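The Upstairs Bathroom

The bus from Linerora got in a little after four, and my aunt was already waiting with the key. She had rented the upper floor to the same man for 13 years. He had moved out in August and left 200 in an envelope for the cleaning, which she said was fair.

"Start with the bathroom," she told me. "The Oláh people want to look at it tonight."

I carried the bucket up. The rooms smelled of closed windows. I opened the one over the street and could hear the trucks going down to Stirnel. Then I got a blue cloth and went to work on the sink.
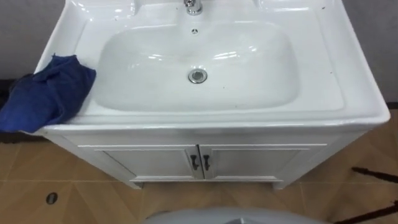

The sink on the upper floor, with the blue cloth over the corner.

I had left the cloth there when she called me down to move the car. When I came back she was standing in front of the cabinet with her arms folded, looking at the line of dirt along the front lip.

"He shaved here every morning," she said. "I could hear the water through the ceiling."

I asked if she wanted me to do the basin again. There was still a gray film low on the side. She said no, she would do it herself. She picked up the cloth and wet it.

"They'll pay 400," she said. "He paid 200 and fixed the gutters."

I went out to the landing and swept the stairs from the top down. Behind me the water ran for a long time. At six the doorbell rang, and I went to let them in.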